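4. Annotation rules and good practice for recorded suturing

4.1. Scope of the rules

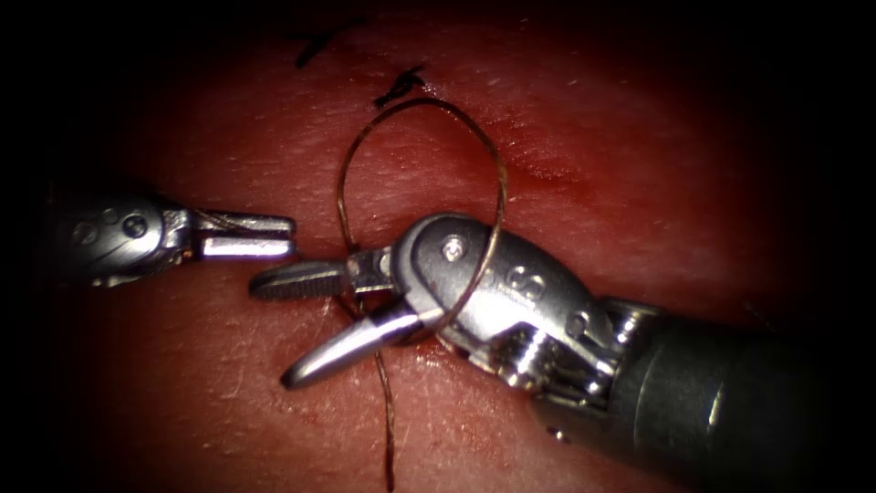
Figure 2. Two graspers during suturing, with the jaw tips nearly meeting. A loop of brown thread surrounds the base of the open jaws of the right instrument. Two earlier stitches are visible farther up on the tissue.

4.2. Why a written rule set was needed

In the first round of labeling, the two annotators of the Wundivance project worked from a one-page guide. The guide named the gestures but did not say where one gesture ends and the next begins. When we compared the labels of the same 60 clips, most of the disagreement was found at these borders and very little in the names. The annotators knew what they were looking at, but they cut the time line at different places.

We therefore wrote the rule set again, and Fermín Quezada and Lorena Olivares tested it on clips which they had not seen before. The version described in this section is dated 17/10/2019 and contains 11 rules. It was used without change for all 1094 clips in the final set. We report here only the rules that caused discussion, and the complete text is given in Appendix B.

4.3. Rules for the state of the instruments

Rule 1. Each instrument gets its own label. The left and the right instrument are named by the side from which they enter the image, also if the surgeon has crossed the hands at the console. If an instrument leaves the image and comes back from another side, it keeps the name it had at the start of the clip.

Rule 2. The jaws are labeled as open, slightly open or closed. In Figure 2 the right jaws are open and the left jaws are slightly open. We introduced the middle class after the first round, where such cases were divided between the other two classes almost by chance. No angle is measured. The annotator decides by eye, and if the decision takes longer than a few seconds, the clip is marked for second reading.

Rule 3. Contact is labeled only when it can be seen. Two tips that lie close together are not in contact if a gap can be followed between them, as is the case for the left jaws and the serrated jaw in Figure 2. Depth is difficult to judge from one view, and we ask annotators not to guess it. The label "uncertain" is allowed and carries no penalty in the quality score.

4.4. Rules for the thread

Rule 4. A thread that lies on or around an instrument is not yet a grasped thread. The label "grasp" requires that the jaws are closed on the thread. The loop in Figure 2 goes around the instrument while its jaws are wide open, and the correct label for the thread is "around instrument, right". The strand along the top of the left jaws is labeled separately. Whether it belongs to the same thread must not be decided from a single image, and the annotator has to look at the neighboring images of the clip.

Rule 5. The tail is labeled as far as it is visible. In Figure 2 it runs down toward the lower border and fades into shadow. Annotators in the first round often continued the line of the tail into the dark region, following what they expected. Under the present rules the line stops where the thread can no longer be separated from the background.

Rule 6. Earlier stitches belong to the class "placed" and receive no gesture label. They are marked once at the beginning of the clip. Their color can help: in the case shown, the placed stitches are much darker than the brown thread. But color alone is not accepted as evidence, because light changes strongly between the center and the border of the view.

4.5. Use of the labels for automatic functions

The labels are meant for the training of assistance functions at the level of suggestion and warning. We do not consider them sufficient for a function that moves an instrument by itself. The laboratory in Drerkoria, where the second reading was done, asked that this limit should be written in the data agreement, and we agree with this practice.

Three further points were fixed together with our partner Evcombe. A model must report "uncertain" as its own output and may not replace it with the nearest class. A test clip may not come from a procedure that is also present in the training part, even if the clips are far from each other in time. Each change of a rule leads to a new version number, and results under different versions are not put in the same table.

4.6. Second reading

From the full set, 349 clips were sent to second reading, either by mark of the annotator or by random choice. The second reader did not see the first labels. Differences were discussed in a meeting in November, with both readers present and the clip on the screen. Where no agreement was reached, the label was set to "uncertain" and a short note was added. We kept these notes in the released files. Most of them concern Rule 3, and the procedure proposed by Sârbu for images with two views may be useful for a later version.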